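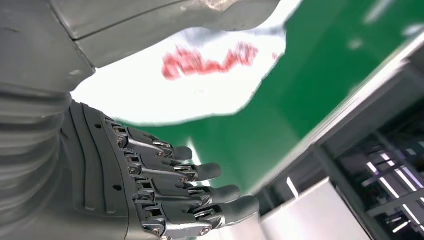 How a Parcel Gets Its Numbers

Every parcel sent through the mail needs a weight and a size. The weight is given in grams or kilograms. The size is given as length, width and height. With these numbers, a shipping office can work out the cost of postage and how much room the parcel will take up in a truck.

Measuring length

A ruler can be printed along the edge of a work surface. Line up one side of the parcel with the zero mark, then read the number at the other side. A second scale, set at a right angle to the first, gives the width.

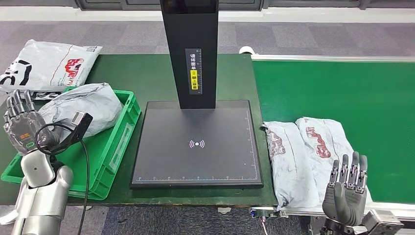 A measuring station on a packing table. The light blue ruler scale runs along the bottom edge of the black platform, and a green crate holds a parcel in a plastic mailing bag.

Boxes and bags

A box has flat sides and square corners, so its length stays the same wherever you measure it. A plastic mailing bag bends and wrinkles. To measure a bag, lay it flat, press out the loose air and measure between the two points that are farthest apart.

Measuring weight

A scale must read zero before a parcel goes on it. If the parcel is in a crate, the crate has weight too. This extra weight is called the tare – it has to be subtracted.

Crate and parcel together: 1,894 grams
Crate alone: 209 grams
Parcel: 1,685 grams

Try it yourself

You need a kitchen scale, a ruler and a padded envelope with a book inside. Weigh the envelope and write down the result. Take the book out and weigh the envelope again. The difference between the two results is the weight of the book.

Words to know

Tare: the weight of an empty container.
Gram: a small unit of weight. There are 1,000 grams in a kilogram.

Text: Ásdís Ladefoged
Checked by: Hala Khalaf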